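Notebook, laundry cell, 7 March 2025
Right wrist rebuild and finger check

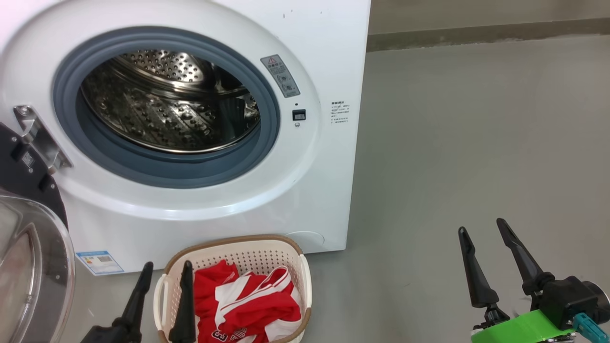 Spent most of the morning on the right arm, which has been closing a little late all week. I had half convinced myself it was the controller, and I owe Loredana an apology for saying so in front of everybody, because when I finally took the fingers off, two of the mounting screws were barely holding! Cleaned the threads, put in new screws with a drop of threadlocker, and left the green plate where it was, as it sits nice and square.

The left gripper got a wipe and a look over and wanted nothing else. I do love it when that happens.

Re-zeroed both grippers afterwards and saved the offsets under job 662. The old set is still on the Dreltus drive if anyone wants to compare (please don't overwrite it, I've done that once already and it cost me an afternoon).

Basket goes right up against the front of the washer, same as before, and the door stays all the way open until the arms are parked. Ran 83 open-and-close cycles on the right side with no late closes. Next check in 7 days, and I'd like to order spare fingers from Grodberg before then.

M. Villa

Comments

Loredana Donati: Apology accepted, with cake. Which threadlocker did you use?

Marisa Villa: The blue one, top drawer. Cake on Monday!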